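**1/** I have reached the stage of revising a novel where I know the word "shrugged" appears 57 times. I know because I searched for it. I searched for it because writing chapter 18 was the alternative.

**2/** For anyone new here: the book is called *The Ferry at Vanarstead*, it's a mystery, and it has been "nearly done" since February. My mother has stopped asking. My mother asks about everything.

**3/** Current draft is 637 pages. The mystery is who stole a boat.

**4/** Sent it to Bianca Bălan, who reads for our group and marks things in green because she thinks red is unkind. It came back very green. On page 3 she wrote "do we need this?" with an arrow pointing down. The arrow continues on page 4.

**5/** She has a point about the harbormaster. I gave him a limp, a dead brother and a lifelong interest in knots, and then he hands someone a key and leaves the book forever. I'd like to keep him. I wrote him during a very good week.

**6/** Aurel Mihăilă's advice was to cut every scene where two people drink coffee and discuss what they already know. I did this over the weekend. The detective now has no friends.

**7/** Things I've looked up to avoid the ending:
- how long a rope lasts in salt water
- whether Buzatu works as a surname for a villain or sounds too nice
- how other people end books
- chairs

**8/** (Went with Buzatu. He is too nice. He's been apologizing in dialogue and I can't get him to stop.)

**9/** Tried the trick where you write each scene on an index card and lay them all out so you can see the shape of the thing. The shape of the thing is a long flat part and then a fire. I don't remember planning a fire.

**10/** Also tried reading the whole manuscript out loud, which everybody recommends. Lost my voice in chapter six, during a description of fog. There's a second description of fog in chapter nine. It's the better one, so now I have to go back and be brave about the first.

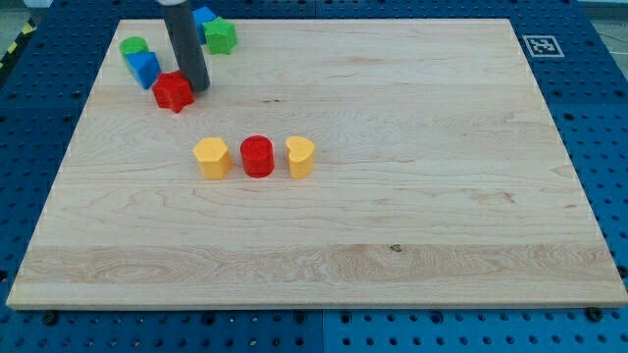
## Day two, same thread, more coffee

**11/** Cut the first fog. Felt fine. Cut the harbormaster's brother. Felt less fine, moved him to a file called "later," where he can keep company with a wedding and most of a prologue.

**12/** "Shrugged" is down to 18. Unfortunately "sighed" has gone up. These people are going to express mild resignation one way or another.

**13/** Bianca wants the new ending by tonight. I told her it was mostly there, meaning I have the last line and the name of the boat. It's the Hanent. It was the Cliltine until lunch.

**14/** Opening chapter 18 now. If you see me posting before midnight, please be stern.

**15/** Does anyone know if you can insure a rowboat?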